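분류: 지원사업 > 경과보고 > 공동식사·식생활

카소프(Carthorpe) 마을 공동식사 사업 중간 경과보고

수신: 신베리(Cinberg) 재단 지역사업 담당
작성: Tudor Gavrilă, 레네스홀름(Renesholm) 생활협력센터

1. 사업 개요

본 사업은 혼자 사는 노년층 주민이 정해진 날 한자리에서 점심을 먹도록 지원하는 것이다. 교부금은 식재료비, 조리 인건비, 공간 보수비, 차량 운행비로 나누어 집행하고 있다. 이번 보고는 사업 개시부터 5월 말까지의 내용을 다룬다.

2. 참여 현황

등록 주민은 22명이다. 개시 당시 계획보다 적은데, 강 건너편 산두(Sandu) 구역의 신청이 늦어진 영향이 크다. 산두에서는 버스가 오전에 한 번만 다녀 점심을 먹고 돌아갈 방법이 마땅치 않았다. 4월부터 승합차를 한 대 빌려 운행하고 있으며, 그 뒤로 산두 주민의 신청이 들어오기 시작했다. 차량은 식사 시작 한 시간 전에 출발한다. 거동이 불편한 분은 집 앞에서 태우고 나머지는 우체국 앞에서 만난다.

중도에 그만둔 분은 세 명이다. 두 명은 자녀가 있는 지역으로 이사했고 한 명은 입원했다. 입원한 분은 퇴원 후 다시 나오겠다는 뜻을 전해 왔다.

3. 식단과 상차림

식단은 2주 단위로 짠다. 국이나 수프 하나, 주요리 하나, 채소 반찬 둘을 기본으로 한다. 처음에는 염분을 많이 낮췄으나 싱겁다는 의견이 계속 나와, 보건소 영양사와 상의하여 국은 그대로 두고 주요리의 간만 조금 올렸다. 씹기 어려운 분에게는 같은 음식을 잘게 썰어 낸다. 당뇨가 있는 분의 후식은 따로 준비한다.

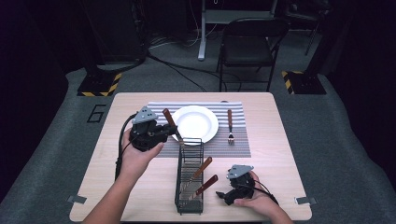
배식은 줄을 서는 방식에서 자리로 가져다드리는 방식으로 바꾸었다. 식사 시간은 길어졌지만 뜨거운 국을 들고 걷는 일이 없어졌다. 조리 인력이 배식까지 맡게 되어 설거지가 늦어지는 문제가 있고, 현재는 설거지 담당의 근무를 30분 연장해 대응하고 있다.

4. 예산 집행

식재료비는 3,130유로를 집행하였다. 채소값이 봄에 올라 당초 책정액을 조금 넘겼다. 차량 임차비로는 1,000유로, 공간 보수비로도 같은 금액인 1,000유로를 썼다. 보수비는 환기구 청소, 출입문 문턱 제거, 화장실 손잡이 설치에 들어갔다. 손잡이는 한 곳을 더 달아야 하며 견적은 받아 두었다. 영수증 사본은 별도로 제출한다.

인건비는 계획 범위 안에 있다. 다만 위의 연장 근무가 계속되면 하반기에는 항목 간 조정이 필요하다.

5. 하반기 계획

식탁 문제는 아직 정하지 못했다. 지금 쓰는 식탁은 휠체어를 탄 분에게 높이가 맞지 않는다. 새로 사는 안과 다리를 손보는 안을 두고 비교 중이며, 상판은 식탁보 없이 쓰고 싶다는 의견이 많아 목재로 할 생각이다.

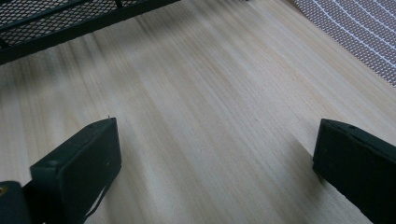 사진 2. 밝은색 목재 표면의 나뭇결

7월에는 더위로 참석이 줄 것으로 보고 식사 시작을 30분 앞당긴다. 같은 달에 참여 주민 면담을 하여 식단과 차량 시간에 대한 의견을 듣는다. 산두 쪽에서는 저녁 식사도 원한다는 말이 있으나 현재 인력으로는 어렵다.

6. 재단에 요청하는 사항

가. 차량 임차비 잔액이 부족할 경우 공간 보수비에서 전용할 수 있는지 회신을 바란다.
나. 면담 결과를 최종보고에 포함할지, 별도 문서로 낼지 알려 주기 바란다.
다. 식탁 교체가 물품 구입비에 해당하는지 확인이 필요하다. 답변을 받은 뒤 발주한다.

최종 수정: 2026년 6월 8일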